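Zolik marking tape, three months in

I bought two rolls of the Zolik in May, one yellow and one white, to replace the blue painter's tape I had been using for everything. Painter's tape is fine for painting. It's poor at being looked at for weeks, and that is most of what I want tape for. I mark where things go: shelf heights before I drill, the parking spot for the mower, the pattern lines on the cutting table. I wanted something brighter that would stay down for a season and come up without a fight.

A roll is 100 feet. The box says so and I believe it, although I haven't unrolled one to check. The tape is the same width as ordinary masking tape and a bit stiffer. It comes on a cardboard core that fits my old dispenser.

Tearing

It tears by hand, mostly. The first few pieces off a new roll tear straight across. After that I get a slanted edge about as often as a clean one, and if you pull slowly it starts to run down the length of the strip. A quick snap works better. For anything where the ends show I use scissors. Gerrit Jansen, who has the workshop next to mine and has gone through more tape than I ever will, just overlaps the corners and doesn't care what they look like. For most jobs he's right. 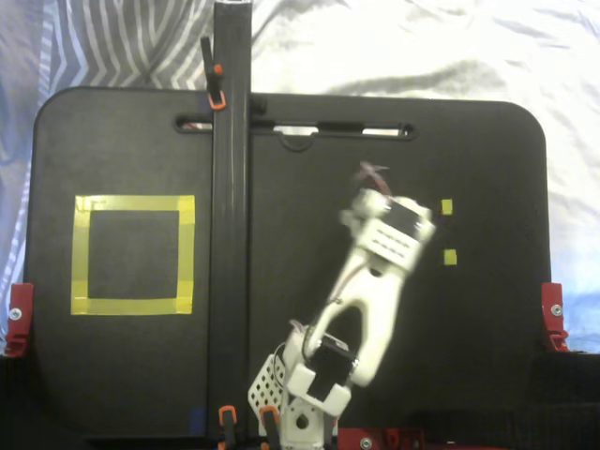
Color is the reason to pay more than the painter's tape price. Yellow reads from across the garage in bad light. I put a strip on the edge of the bottom step in the basement and I can see it without turning the lamp on. The white is less useful. On pale concrete it disappears, and on anything else it picks up dirt within a week. If you only buy one roll, buy the yellow. There is also a red, which I have not tried.

Sticking

I tried it on the surfaces I had. These are my notes, cleaned up a little.

Painted drywall: holds well. Came off after six weeks with no paint attached. The wall was painted four years ago, so I can't speak for fresh paint.

Sealed concrete: holds if you sweep and wipe first. One strip I put down without wiping was curling the next morning.

Bare concrete: no. It lets go at the ends and then a shoe takes the rest.

Smooth plastic: very good. Storage bin lids, the side of the chest freezer, the cutting mat. You can lift a piece and set it down again two or three times before it gets weak.

Raw wood: fair. It stuck to planed pine and didn't stick to a rough-sawn fence board.

Cotton canvas: it stays for an afternoon. I used it to mark a hem and it did the job, but I wouldn't leave it overnight.

Residue

This is where cheap tape usually loses me. In June I pulled up a set of lines that had been on the garage floor for 20 days, with a car going over two of them. The ones the car didn't touch came up clean. The ones it did left a thin gray film that took rubbing alcohol and a rag. It took me less than ten minutes. I've had other tapes that needed a scraper.

Heat is a different matter. I left a strip on the lid of a tool box that sits in a south window. By August the tape had shrunk a little, and there was a line of glue showing along both edges. It came off in short pieces and I had to go over the lid with alcohol twice. I wouldn't use this tape outdoors in summer or on a dashboard.

Writing on it

A permanent marker takes well and dries fast. Ballpoint skips. Pencil doesn't show on the yellow at all unless you press hard. For freezer labels I went back to plain masking tape, which costs less and takes any pen.

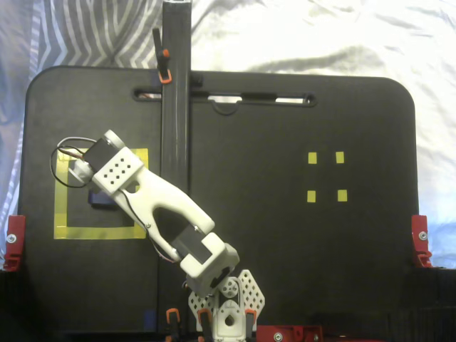

Against the others

The two I can compare it with are the Pomora floor tape and the store-brand painter's tape.

The Pomora is thicker and meant for floors. It lasts longer under wheels – my strip by the door has been there since last fall and still has square corners. It doesn't tear by hand at all, and it left a good deal of glue on the one occasion I took it up. If you want lines that stay put for a year, get that one and accept the cleanup.

The painter's tape is cheaper and tears more cleanly, and for a job that lasts a day or two I still reach for it. The blue goes dull quickly, and mine tends to lift at the corners after a week or so.

The Zolik sits between them. It suits anything you expect to change your mind about in a month.

Price and buying

I paid $20 for the two rolls together from Bukhari, an online shop that sells mostly packing supplies. Shipping was free over $49, so I added a box of mailers I needed anyway. Ordered alone, the shipping eats the savings. Lotte Timmermans bought a single roll at her hardware store for a couple of dollars more than I paid per roll and had it the same day.

One complaint about packaging. The rolls come shrink-wrapped with no tab, and the free end is pressed down so flat that I had to find it with a fingernail. After that I folded the end under each time I put the roll away. On the white roll the outer layer was creased down one side and I threw out the first turn.

Storage: mine hang on a nail in the garage. The side faces collect sawdust, and then the edges don't stick as well. A zip bag fixes it. I should have done that in May.

I've finished the yellow roll and ordered two more. The white is still more than half full.

Good: bright yellow, comes up clean indoors, can be lifted and placed again
Bad: tears crooked, shrinks in direct sun, useless on bare concrete
Would buy again: yes, yellow only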